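Jun 14, 2020
By the Poltance fiction desk

Gostlow cleared the table by category. Wrappers went first, since they had no second use. The navy packet went over the red bin.
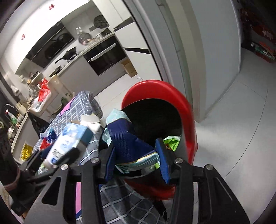
Wrappers, first pass.

The lease on Ziro Street ended in 6 hours. The deposit was $3,885.

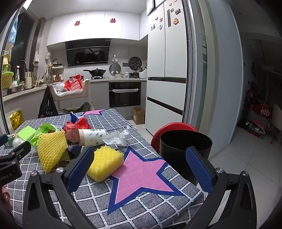 Gostlow had bought the tablecloth in Salinas for its stars. It was not on the inventory.
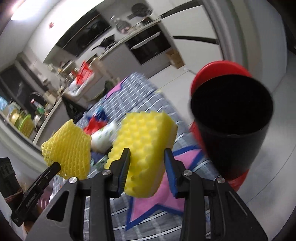
Poltance Short Fiction Club

The inventory ran to 247 lines. Line 11 read "sponge, yellow."
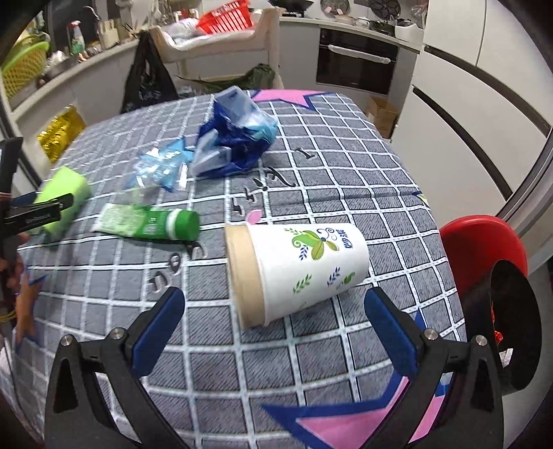 Gostlow initialed it and went on to cups.

Contact | © 2020 Poltance | Back to top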